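Fatigue and Load Carriage on Multi-Day Backcountry Hunts
Student project report, Outdoor Recreation Management
Prepared by Csaba Dobos
Mar 21, 2022

2. Background

Hunters who pack into remote country carry food, shelter and optics on the way in, and may carry meat on the way out. The literature reviewed for this project deals mainly with military and trekking loads. Little of it considers the hunter, whose load can change sharply within a single afternoon.

3. Method

Participants were recruited through the Stasow hunting club. A total of 14 members completed a written questionnaire, and eight of these agreed to keep a daily log during the August scouting season. Each log recorded pack weight, distance walked and perceived effort at midday and at camp. All routes began at the Pleltance trailhead and followed the creek to the upper basin.

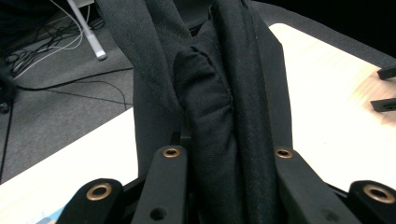
Figure 1. Black and dark grey fabric, with a padded section at centre.

4. Results

Perceived effort rose most steeply on the second day. Participants who had trained with a weighted pack reported lower scores at camp – the difference was less marked at midday. The longest route in the logs was 40 kilometres, completed over three days. The oldest participant, aged 59, recorded the most consistent scores of the group.

Shoulder soreness was the most common complaint, followed by sore feet. Two participants adjusted their hip belts on the first evening and noted an improvement.

5. Limitations

The sample was small and drawn from one club. Effort was self-reported, and weather was not controlled for. Logs from the Bíró ridge route were incomplete and have been excluded from the analysis.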